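3.2 Trial beds and sowing schedule

The container trial was carried out at the Starkdale allotment site, on the strip of ground between the tool store and the east hedge. The soil there is heavy clay and drains poorly after rain, so all crops were grown in raised beds filled with a mix of screened topsoil and green compost. Each bed was 200 cm long and was divided across the middle with a board. One half received the Rebelo compost and the other half received the site's own leaf mold mix.

Four crops were chosen: chard, dwarf beans, radish and a loose-leaf lettuce. These are the crops new growers ask for most often at Starkdale, and all of them can be started from seed without a greenhouse. Tomatoes were left out after blight affected the neighboring plots in the previous season. Seed was sown by hand at the spacing printed on the packet and thinned once, when the first true leaves had opened.

Watering followed the same routine in every bed. Growers gave 10 liters per bed in the early evening on dry days and nothing on days when the rain gauge showed more than a trace. A few beds were missed during the second week of the trial, and these are marked in the plot records kept by Malsha Khan.

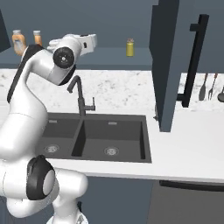 Figure 4.

Harvest was done in stages. Radishes were pulled as soon as the shoulders showed above the soil, and lettuce was picked leaf by leaf from the outside of the plant. Beans were picked twice a week. All produce was rinsed, shaken dry and weighed on the same kitchen scale, with roots and damaged leaves removed first. Chard stems were weighed together with the leaves - an earlier draft of the method had separated them, but this took too long for growers who were also recording their other plots.

In total, 451 harvest weights were entered. Nearly 200 of these were for lettuce, as the repeated picking produced many small entries. To keep one crop from swamping the others, weights were added up by bed half before any comparison was made.

The last weights were entered on 09/09/2022. Chard was still cropping at that point and was left in the ground for the growers to use. Tania Talukder went back to the beds in October to take soil samples from both halves at spade depth, and the results are given in Section 3.4. Slug damage was scored separately from yield and is covered in the next section, along with the losses to pigeons in the two beds nearest the hedge.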